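Projection room log, Irnholm
Thursday, started 9:40

Came in to find the February program pinned up with one slot struck through in red. The second feature, the long documentary on the port strike, is off. The office says "postponed." The distributor's email says "withdrawn by the venue." I copied both words down as I found them, as we will be asked which it was and the two are different things for the contract.

Our end of it: the DCP arrived on the Fluken drive on the first courier. Ingest took longer than it should have, 87 minutes for a file that ought to go in under an hour. Same drive dock as last time. I moved the cable to the rear port and the rate picked up, so the front port is suspect. Label it, do not use it for anything that screens the same day.

Verified the package after ingest. No hash errors. Keys are valid through the original window only. If the screening gets a new date, someone has to request new keys before anything else is promised to anybody. Last time this was left to the afternoon of the show.

10:50
Test ran reels 1 and 2 with sound. Picture is 1.85, the paperwork says scope. The paperwork is wrong. Changed the preset and wrote the correct one on the case. Dialogue is low for the first few minutes (phone recordings from inside the union hall) and then the music comes in much louder than anything before it. I would run it two steps under our normal fader and leave it there. The filmmaker's tech note asks for no adjustment during the show and I think we can respect that.

Subtitles: burned in for the Turkish passages, separate file for the rest. The separate file shows up on the server but does not load with the default playlist. It has to be added by hand as its own version. Did that, saved the playlist as PORT_v2_SUBS. Left the old one in place in case the office wants to compare. Please don't tidy it away.

11:30
Office came up to ask if the film could be "taken out of the system." I said the files can be deleted in a minute but would take a morning to put back, and asked for the request in writing. None so far. The package stays on the server until there is one.

For the record, what I know about the reason. There was a complaint from someone who had read the blurb. The blurb was written by Brutex, who handle our listings, and it calls the film "a tribute." The film is no such thing in the part I watched. Half of reel 1 is dockworkers arguing with each other over whether to go back. I have not seen the complaint. I was told it does not mention any specific part of the film.

I also don't know if anyone on the programming side has watched it through. I offered to run it for them in the small room at any time before five. The small room lamp is fine, at 90 percent, replaced recently.

13:15
Canpolat called. They are the ones who cleared the archive footage and they wanted to know if the panel is still on without the film. The panel needs four wireless mics, two lavs and a lectern feed. I have the four wireless. One lav has a bad clip. Told them the gear is booked until I hear otherwise and that the question of the panel itself is for the office.

Refund queue at the box office was short. Around 90 tickets had gone, mostly advance. Signs on the front doors still listed the film at one o'clock, so I took those down myself and put up the plain "program change" card. The wording on it came from the office.

14:00
Trailer reel rebuilt without the port strike trailer. It had been running before everything for two weeks. The gap leaves the preshow 2 minutes short, so I put the museum spot back in and checked levels. House lights cue now fires on the first frame of the spot. Checked it twice from the booth and once from row 8.
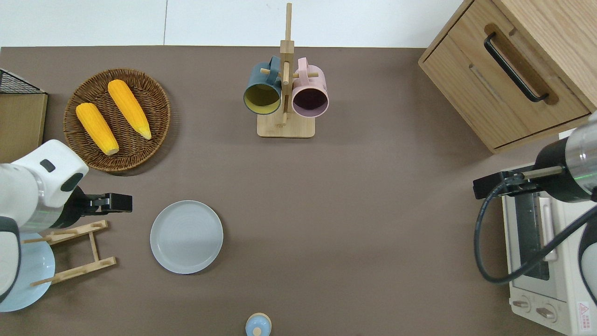
Added by another hand, in pencil: I was at the desk when the distributor rang back. They are not asking for a fee. They want a line on our site saying the film was pulled by us and not by them, and they would like the word "postponed" gone unless we can give a date. I think that is fair and I have told the office so.

16:20
Agreed with the above. No date given so far. Keys not requested. Drive is on the shelf under the rack with a tag reading HOLD, and it does not go back with the evening courier unless the return slip is signed.

To do tomorrow:
front port on the dock, swap or tape over
new clip for the lav
ask again for the deletion request in writing, or a note saying there isn't one
correct the aspect ratio with the distributor so the next house doesn't get caught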